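5.3 Silent stalls during bag packing

We had expected most of our trouble to come from the zips, and in the early weeks it did. The fault that cost us the most time in the end, though, was a much quieter one. Of 275 packing attempts run on the Ziltia cell in May, 22 ended with one arm simply stopping partway through a reach, with no error raised and nothing in the Ferier log to say that anything was amiss. The other arm carried on with its half of the job as though it still had a partner, and on two occasions it pulled the bag into the stalled gripper before the operator could get to the stop button.

We first blamed the planner, rather unfairly, and spent a good while rewriting parts of it that had been perfectly sound. The real cause was a worn connector in the cable loop at the shoulder, which lost contact for up to 205 milliseconds when the arm was folded well back. The Güler driver treated the gap as an ordinary pause and went on reporting the last joint position it had received, so every layer above it believed the arm was healthy (Figure 7). 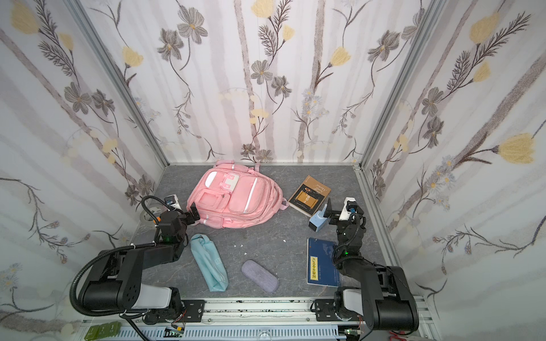 Figure 7. The two-arm cell with a backpack, books, a pencil pouch and a glasses case on the work floor.

Replacing the connector cured the stalls, but we were not comfortable leaving it there - a cable will always wear out sooner or later. We therefore added a check in Gimport that compares the age of each position reading with the clock and halts both arms together when either reading goes stale. It is a small change, and we do wish we had made it before the first run.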